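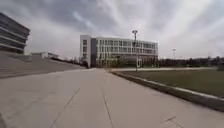
*Large slabs, thin seams and a long white and gray building at the far end.*

# The Plaza Will Not Save You

Every city that has run low on ideas gets a plaza. Filden got one, and it has been told ever since that it should be grateful.

The pitch is familiar to anyone who has sat through a planning meeting. Take a stretch of ground, clear off whatever had the bad manners to be useful, pave it, and wait for "activation." I have heard that word in four cities now. It means that somebody else, later, with a different budget, will come up with a reason for people to be there.

The Filden plan called for 1161 concrete slabs. I know this because the number appears on the second page of the brochure, ahead of any mention of seating. The designers, a firm called Pawlak, were proud of the slabs. They wrote of "an uninterrupted civic surface." I kept looking for the part where a person with a sandwich is considered, and found it in an appendix, where 70 seats were listed as "subject to later phases."

I am told I'm unfair about this. Tanvir Matubbar, who worked on the first version of the plan and left before the second, thinks I am, at least a little. "Open space is cheap insurance," he told me over a long lunch. "You don't know what a town will need in thirty years. If you pave it, at least you haven't built the wrong thing on it." I wrote that down and have been arguing with it since. Paving is a thing you build. It has drains under it and a maintenance line in the budget, and it decides, for as long as it lasts, that the ground will not be a row of shops or a field.

He did give me one point without a fight. The early drawings were full of people: kids with balloons, a couple on a bench, a man with a cello. Those figures come from a stock library. The cello player, Matubbar said, had already turned up in proposals for Urnero and for a bus station.
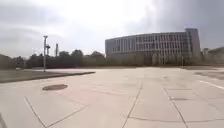 Concrete has a defense, and I should make it. It takes weight. You can park a fire truck on it, or put up a stage, or hold a market in September when the lawns in every other part of town have gone to mud. Old market squares were hard ground too, and people love those. But look at the size of them. Most of the squares that get held up as models in these brochures are small and hemmed in by doors — bakeries, bars, a church, a pharmacy. You cross them because you are on your way to something, and you stop because you bump into someone. Scale one up five times, push the doors back to the edges, and you have a parade ground.

Bimerthorpe found this out earlier than most. Its square was laid out in 1943 for drills and has been looking for other work ever since. There was a skating rink for a while. There was a book fair that people still talk about, mostly about the wind. The last survey the town paid for stopped 233 people and asked what they would change. The top answer was shade. The second was "nothing, I don't go there," and I'm not sure how they caught that group in the first place. The town ordered planters.

I don't have much faith in planters. They arrive when the argument is already over, and they can be moved by anyone with a forklift. A tree in the ground is a commitment; it asks you to leave a hole in your uninterrupted civic surface and keep pipes away from it. Trees also drop things, which came up three times at the Filden hearing I attended. The cost of having nowhere to stand in July didn't come up at all.

What would I accept as proof that I'm wrong? I'd want to see an ordinary afternoon, with no festival booked and no free coffee, and people staying longer than it takes to get across. Pawlak says its own visitor study will show that. I asked for the method and was sent the brochure again, this time with a new cover.

Phase two goes to the council in the fall. It includes lighting.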